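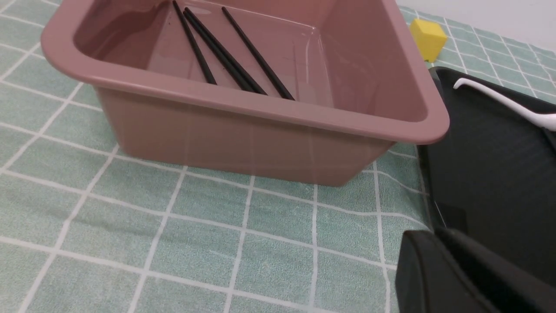 Hidska inflatable kayak, two seater. Had it since late spring, used it nearly every weekend on Lekota Lake, so this is a full season and not a first look. Typing this fast before we close the cottage up.

Paid for it myself. Ordered from the marine place in Malleck, picked it up on a Saturday, on the water by 4.

Setup. Slow the first time, the valve caps are stiff and the instructions are one folded sheet with drawings the size of a stamp. Second time much better. Do the floor first, then the sides, then the seats. Get the seats in wrong and you'll be kneeling backwards trying to fix them with the thing already floating. Did that twice. The hand pump that comes with it is junk. It works but your arms are done before you paddle anywhere. We switched to a foot pump left over from the old dinghy and never looked back.

On the water. Better than expected. It's wide, so very steady, you can turn around and dig in the cooler without anybody screaming. Tracks fine with the fin on. Without the fin it just spins, don't bother. Wind is the problem. Lekota opens up past the second point and by early afternoon you get a chop coming straight down from the Cellville end, and an inflatable sits up high and gets pushed all over the place. Mornings are lovely. Flat water, loons, you can see the bottom along our side almost to the drop off. After lunch stick to the bay.

Biggest trip was across to the public dock and back. Took most of a morning with a stop to swim. Would not do it with one paddler. Solo it's a barge, and moving the seat to the middle only helps a little becuase then you can't brace your feet on anything.

Seats are the weak part. Back support slides down after a half hour or so, and the clips on the left side have started slipping. Emailed the company in July, got a reply in 2 days, new clips came in the mail free. Credit where due. New ones slip a bit too.

Paddles are okay. Heavy. The drip rings don't stop any drips so expect a wet lap.

Rocks. We have them, the whole shoreline north of the boat launch is shelf rock, and the bottom has scuffs everywhere but no leaks. I was sure it would be patched by August. Patch kit still sealed. The carry handles are another story, one is pulling loose at the glue and I carry it by the sides now.

Drying it is a pain. Water gets in under the floor and stays there. We flip it over the porch rail overnight, wipe out the folds in the morning, and it still smelled like a swamp after one rainy week in the boathouse. Don't pack it damp. And it never goes back in the bag the way it came, give up on that and get a bigger bag.

Would I get it again? For a cottage with a dock and a sheltered bay, yes. If you're out on the big part of the lake, or mostly alone, get a hard shell and a rack for the car. Kids loved it more than the canoe, wich hardly left the grass all summer.

Four out of five. Loses one for the seats and the pump.

Going in the crawl space in November, will update if mice get it.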